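Reading the water meter properly

The quarterly bill for the house in Kurulow came in well above the one before it, with no change in how many of us live here and no new appliances. I rang the retailer and was told the usage was "within the normal range for the area". It may well be. I wanted a number I could defend, so I spent most of March 2024 reading the meter by hand.

The meter is a standard 20 mm positive displacement type in a box near the front boundary. Black digits are kilolitres, red digits are fractions of a kilolitre, and there is a small star wheel that turns at very low flow. The star wheel is the useful part. With every tap shut and the dishwasher off, it should sit dead still. Mine crept.

Creep on the star wheel tells you there is flow. It doesn't tell you how much, so the next step is a timed test. I shut everything off at night, recorded all the digits, left the plumbing alone until morning and recorded them again. The first attempt was void as someone flushed a toilet at two in the morning. I put a note on the bathroom door for the second.

Over eight hours the register moved 80 litres, or 10 litres an hour. Across a full day that comes to 240 litres, a fair fraction of what the household uses deliberately. A leak of that size makes no noise and leaves no puddle if the soil is sandy, and ours is.

After that it is a matter of isolating branches. The house has four that can be shut off separately: the hot water unit, the two toilet cisterns and the irrigation line that the previous owner put in. I started with the cisterns. Food dye in the tank, half an hour's wait, check the bowl. Both clean. Then I closed the cold inlet to the hot water unit and went back out to the star wheel. No change.
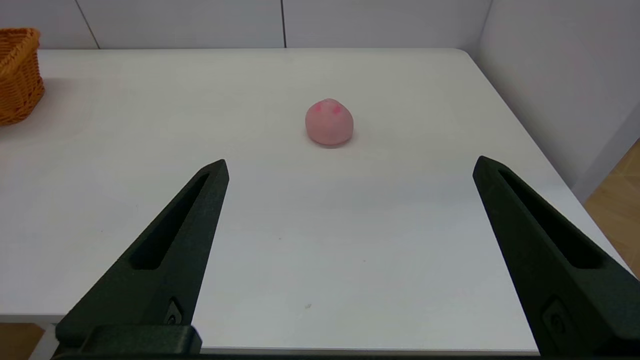 The irrigation line runs off a tee just downstream of the meter, with a ball valve that had not been turned in years. It took a shifter and some penetrating oil. Once it closed, the star wheel stopped. I opened it again and the wheel resumed, closed it and the wheel stopped. I did that a third time to rule out coincidence, then left it shut.

The controller on that line is a Tondonik four-station unit, older than the fence it is screwed to. It was switched off at the time, so the solenoids should all have been closed. A solenoid valve can weep past a worn diaphragm, though, and the section between the ball valve and the solenoids stays under mains pressure whatever the controller is doing. That gave me two suspects. I capped the outlets of the solenoids first, that being the job with the least digging. The leak persisted, so it was the pipe.

It was at an elbow, 600 mm down, under the path of course. The fitting had been pushed on at a slight angle and a root had found it since. I replaced the elbow and a short length of poly on either side, pressurised the line and left the trench open overnight before backfilling. The meter did not move.

A few notes on method, for anyone doing the same:

Write down every digit, red ones included. Rounding to the kilolitre makes an overnight test useless.

Photograph the register as well. I transposed two digits on one reading and only caught it from the photo.

Evaporative coolers top themselves up. So do some pool fittings. Isolate them before you start or you will be chasing a leak that is working as designed.

Check your retailer's rules on concealed leaks. Some offer an allowance, usually with a licensed plumber's invoice attached, and the form tends to have a deadline. In many places any work on a pressurised line needs a licence anyway, so ask before you dig.

The register read 2,061 kL on the morning I filled the trench in. I now take a reading on the first of each month and keep it in a spreadsheet with one column for the reading and one for the daily average. The plan is to leave the irrigation off until November - the lawn can manage on rain - and then decide whether the old controller is worth keeping or whether a tap timer would do the same work with less buried pipe.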